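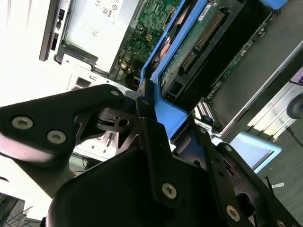
*Fig. 1. Gripper at the blue drive cage of an open desktop computer.*

## Unit 3: Can a machine do the chores yet?

Handout for the February block, Skirthorpe evening course. Notes by Leif Ladefoged.

Short answer for the shop floor: some of them, and more every year! Short answer for the home: hold on to your dish towel for now.

Taking a computer apart is my favorite test case, because it looks so easy. A teenager with a screwdriver can pull a hard drive in three minutes. Think about what the job asks for, though:

- finding the right part among boards, rails and cables
- getting fingers into a narrow gap without bending anything
- knowing how hard to pull (too little and nothing moves, too much and there goes the connector)
- coping when the next computer is laid out differently

That last one is the big one. A car plant can run the same weld all day. A recycling bench gets whatever came in the door, and so does a kitchen.

### Practice pieces

One way to make progress is to take a messy job and break it into small, repeatable moves. A board with slots and holders fixed to it gives a gripper something definite to aim for: line up, slide in, let go, back out. You can do that 200 times and learn something from every miss.

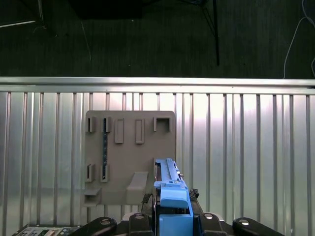
Slots sound dull until you try them. Close your eyes and put a key in a lock. Your fingers feel the edge, wiggle a little, and find the way in, and you hardly notice. Getting a machine to do that wiggle well is wonderful, stubborn work, and I could talk about it all night (Hjalti Sveinbjörnsson will, in the next session, so bring questions).

### Worked numbers

Suppose a gripper seats a strip correctly in 49 tries out of 50. That's 98 percent, which sounds great. Now chain 18 steps like that, each as reliable as the first: 0.98 to the 18th power is close to 0.70. Nearly a third of the full jobs go wrong somewhere.

### Before next time

1. Pick one chore at home and write down every separate hand movement.
2. Mark the ones you do by feel.
3. Redo the sum above with 99.9 percent per step.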